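About Claltum

Claltum is a small company that tests whether machines can do ordinary chores. We do not build robots and we do not sell them. People who are thinking of buying one, or of putting one to work in a hotel, a laundry or a small factory, send us the machine and a list of jobs, and we tell them which of the jobs it can do today.

The company was started by Roland Kettle and Calum Geddes. Roland spent many years as a maintenance manager in a furniture works, where he was asked every spring to write an opinion about some new automatic machine. Calum came from hotel housekeeping. They met at a trade fair in front of a stand where a robot was folding one towel, the same towel, the whole afternoon. Calum asked the man at the stand if it could fold a different towel. The man was friendly, but he did not want to try. The two of them had a coffee after this and made the first list of chores on the back of the fair program.

That list had 68 chores on it and it still has 68. We have changed the wording many times, but when one chore goes out another must come in, so that results from different years can be put side by side. Half of the list is for the home and half is for the shop floor. Some of them:

Take a wet towel out of a washing machine and hang it so that it will dry.
Put away the contents of a dishwasher in a kitchen the machine has not seen before.
Wipe a table that has crumbs and also a glass of water on it.
Sort a box of mixed screws by length.
Pick up a cable from the floor and coil it.
Take parts from a bin, place them in a press fixture, and notice when a part is upside down.
Change the bag in a trash can.

The trash bag is the chore which visitors always think is easy. Opening a new bag is hard for many people too, and Calum has a personal theory about licking the thumb, which he will explain to you if you let him.

How we test

Every machine gets the same treatment. The maker or the owner may prepare it for as long as they wish. Then we run each chore with objects that the maker has not seen, in a room where we have moved the furniture. A person from our side may stop the machine but may not help it. If somebody touches an object during the attempt, we write it down as assisted, and assisted attempts go in their own column of the report.
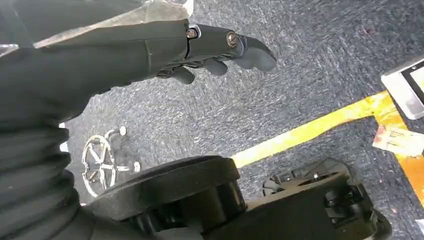
Can a robot do the housework in a normal home yet?
Some single chores, on a good day, with a person near. A whole morning of housework, in an order the machine decides for itself, is still outside what we have seen in our tests. Floors are the exception, because floor cleaning was solved by small machines that do only this.

We record the time, the number of drops, and what we call the leftover work. Leftover work is everything a person must do after the machine has finished: the spoon that fell behind the counter, the sleeve that is inside out, the water on the floor. We think this is the most useful figure in our reports, and it is the one that makers argue with most. A machine that loads a dishwasher in half an hour and leaves five minutes of work may be very welcome in a home. The same machine in a restaurant kitchen would be sent back before lunch.

Up to the end of last year we have logged 2199 attempts. Of these, 1723 were on the shop-floor half of the list, for the simple reason that factories pay for tests and families usually do not. We would like to change this balance. The home chores are where we understand least, and where the promises are largest.

What we have learned so far

Hard objects are mostly fine. Boxes, cups, metal parts and bottles can be picked up and put down by many machines now, and the speed is better each year. Soft things are still a problem. Cloth, bags and cables change their shape when you touch them, and the machine must look again and think again. With towels we have seen good work. With fitted sheets we have seen nothing that we would call good.

The second difficulty is knowing when a job is finished. A person wiping a table stops when it is clean. Several machines stopped when the planned movement was over, and the crumbs were on the other side of the glass. On the shop floor this matters less, because the line tells the machine what comes next.

The third is recovery. Everybody drops things. In our logs a dropped part very often ended the attempt, even when the part was lying in plain view. When a machine picks up what it dropped and continues, there is usually a small cheer from the people in the room, and Roland, who does not cheer, makes a mark in the margin.

Our programs

Nilteldale is our home program. It is a real apartment with a kitchen, a bathroom, a bedroom and a hallway that is too narrow — we chose it for the hallway. Machines stay there for 3 days and the chores are given in mixed order, as they would come in family life.

Mwaipopo is the shop-floor program. It covers loading, sorting, packing and simple inspection, and can also be carried out at the client's own plant if the machine is too heavy to travel or the parts are confidential.

Arka is the name of our notebook. It began as a paper book and is now a searchable archive of all attempts, including the failed ones. Clients see their own entries. Students and teachers can ask for access to the general part, where the names of the makers are removed.

How we stay independent

We take a fixed price for a test, paid before the start, and the price is the same if the result is good or bad. We do not accept shares, machines as gifts, or payment for a kind sentence. A client may decide to keep a report private. A client may not publish only a piece of it — either the whole report goes out or none of it.

We are also asked if we are for or against robots in the workplace. The people at Claltum have different opinions, and we keep them out of the reports. Calum has made enough hotel beds to be happy if something else would do it. Roland wants to see it run a night shift first.

Visiting and working with us

Our next open house is in May. You can see Nilteldale, try a few chores from the list with your own hands against the clock, and ask questions. Places are limited by the hallway. Please write to us through the contact form, and tell us if you come as a client, a teacher or a curious person.

If you want to send a machine for testing, please include the weight, the power supply it needs, and the size of its transport case. Our elevator is small.

Page last updated Sunday, January 18, 2026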